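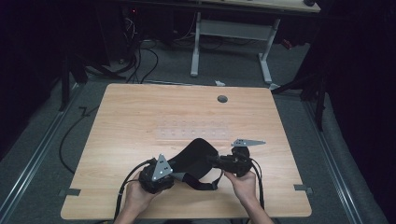

3 min read
Print | E-mail

4. Table color and where people choose to sit

4.1 Background to the seating question

Earlier sections dealt with lighting and noise. Left over: the tables. Most work on public reading rooms treats the table as a given, a thing under the book. Librarians we talked to did not. At Ploston the staff had complaints about the dark tables going back to before the renovation, mostly from older readers, and mostly in the afternoon when the west windows are a problem anyway. At Naltance the complaints ran the other way. Light tables, too bright, "like reading off a plate."

So two questions. Do readers pick light or dark tables when both are free, and does the pick change with time of day? We did not try to measure eye strain. Would have needed a different study.

4.2 Sites and counts

Three sites. Ploston (main branch, second floor), Naltance (branch library, single room), and the Marinho reading room, which belongs to a college but lets the public in until early evening. All three had mixed furniture at the time, dark stained oak and a light finish, same table height within each room. Chairs matched at Ploston and Marinho. Not at Naltance, where the light tables had the newer chairs. We come back to this.

Observers logged each first seat choice, meaning the first table a reader sat down at and stayed at long enough to open something. Moves after that were not logged. 633 choices in total. Eight were thrown out because the sheet was filled in wrong or the table number was illegible, leaving 625. Group arrivals were logged as one choice, made by whoever sat first. This is crude but the alternative was worse; groups that came in together nearly always sat together, and counting each member would have let one study group swing a whole morning.

A short card questionnaire went out at the same tables. 114 cards came back. Return was poor at Marinho, where the cards kept getting used as bookmarks.

Rooms differ a good deal in wall color and floor covering, and those are treated in section 5.

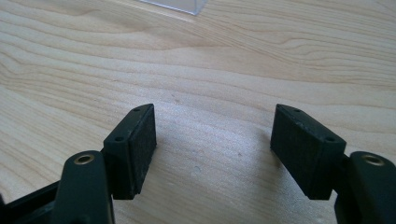

Figure 3. Light wood finish, tabletop. Corner of a clear plastic container at top.

4.3 What we saw

Window distance beats everything. In all three rooms the tables nearest the windows filled first, light or dark, and stayed full. Once those tables are set aside the picture gets more interesting. In the morning there was no preference worth reporting at Ploston or Marinho. By late afternoon readers at Ploston leaned toward the light tables, particularly the ones along the inner wall where the overhead fixtures are old. Marinho showed the same thing but weaker. The Marinho room has better fixtures, so this fits.

Naltance went to the light tables all day long. We do not put much weight on that. The chairs again. Several cards mention the chairs and none of the Naltance cards mention table color without being asked. A reader who wants a decent chair gets a light table with it.

Dark tables did hold one group. People reading newspapers, full spread, prefered the dark ones at Ploston in the morning. Could be habit. The dark tables are also closest to the newspaper rack, by two or three steps, and regulars do not like to carry.

4.4 What readers said

Cards were more opinionated than the counts. Readers who said they cared about the table at all mostly talked about three things: glare, how dirty it looked, and whether it felt "like a library." Dark won the last one easily. Light was called clean, cheerful, modern, and also cheap, sometimes on the same card. Glare was blamed on light tables by some and on dark ones by others, and looking at the table numbers it seems what they meant was varnish. The dark oak at Ploston is glossy. The dark oak at Marinho is not, and glare does not come up there.

Dirt is worth a note. Readers said light tables showed pen marks and dark tables showed dust and crumbs. Cleaning staff at Naltance agreed and said pen was the harder of the two to get off.

4.5 Limits

No weather record was kept, which we regret. Two cloudy weeks in August probably account for some of the missing afternoon effect at Marinho. Observers knew what the study was about. Table finish was never seperated from table age, since in every room the light tables came later, and a new table has a flatter top and fewer carved initials. A fourth site, Nutska, was planned and would have helped with exactly this, as its light tables are the old ones. The room closed for roof work before we could start. We hope to go back.

For a library buying tables now, the finish matters less than the sheen, and both matter less than the lamp. Matte if possible. Section 5 takes up walls and floors, where the Ploston data are better.

Print | E-mail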